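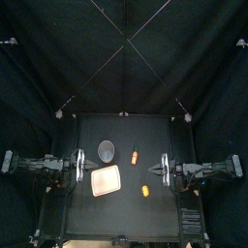

*2 min read*

**The Potato's Supper**

My daughter laid supper for the potato again last night. Cup at the back, tray in front of it, carrot off to the right, and the potato itself down below the carrot, where it could see everything coming. It's a very small potato, yellow and no bigger than it needs to be, and it has been running our household since we moved to Brildale.

"It's waiting for its visitor," she told me.

"Who's the visitor?"

She gave me the look you'd give someone who'd forgotten their own birthday. "Mr Helmy!"

Now, Mohcine Helmy is our landlord. He lives downstairs, he owns one good coat, and he charges us 785 a month with the heating left out (I've asked, twice). I couldn't think what he'd want with a carrot. But she'd already gone down in her socks and knocked, and I could hear him on the stairs saying yes, yes, he was coming, he only had to find his glasses.

He sat down very properly and looked things over. The cup, the tray with its white rim and a bit of pink in the middle, the carrot with its green top pointing away from him.

"And what are we having?" he said.

"Carrot," said my daughter. "But you have to ask the potato."

So he asked it! He bent right down until his nose was nearly on the table, and he asked the potato if he might please have some carrot, and then he waited, much longer than I would have done, with his head on one side.

"It says half," he told her.

"It never says half," she said, but I could tell she was impressed.

They shared the carrot, in the way you share a toy carrot, with a lot of chewing noises, and he drank whatever was supposed to be in the cup and said it was better than the stuff they used to serve on the Gestau ferry. Then he told her about the ferry, and his brother being sick into a hat, and by the time he'd finished it was well past bedtime and I hadn't the heart to say so.

At the door he patted his pockets and dropped his voice.

"The heating," he said. "I'll have a look at it in December."

"Did the potato tell you to?" I asked.

He was already halfway down the stairs, feeling for the light switch.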